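Flallby cell, sim notes, March

Back on the Undau planner after the update. The pitch from Ingvarsson is still that the cell takes the sorting bench off our hands and "frees up" 3 people per shift. Freed up to do what is left blank in the plan. I asked again and got the same slide.

Ran 100 picks overnight in sim, mixed objects. Log says 41 needed a reset. In sim a reset is a keystroke. On the floor it's one of us walking over, opening the guard, clearing the table and signing the sheet, and that labour is in no one's hours.
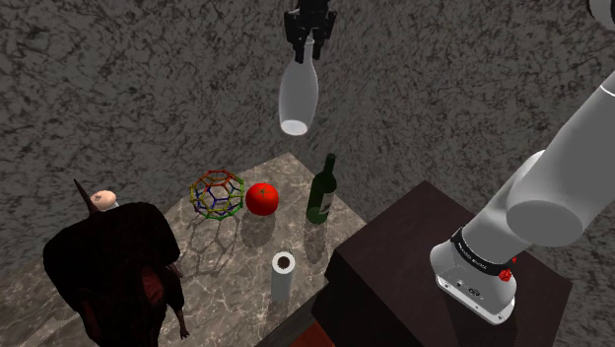
Sim, marble table set. White bottle held by the neck, open base down.

Neck grasps look tidy on screen. I don't trust the friction values for glass and would like them measured on our own bottles before anyone quotes a success rate to the Rastach crew.

Also, the bench staff turn things by hand and check for chips while they do it. There's no chip check in the planner. Either it gets added or somebody stands at the outfeed all day, a duller job than the one they have now.

To do: rerun with 2 grip widths, same seed. Ask who owns resets.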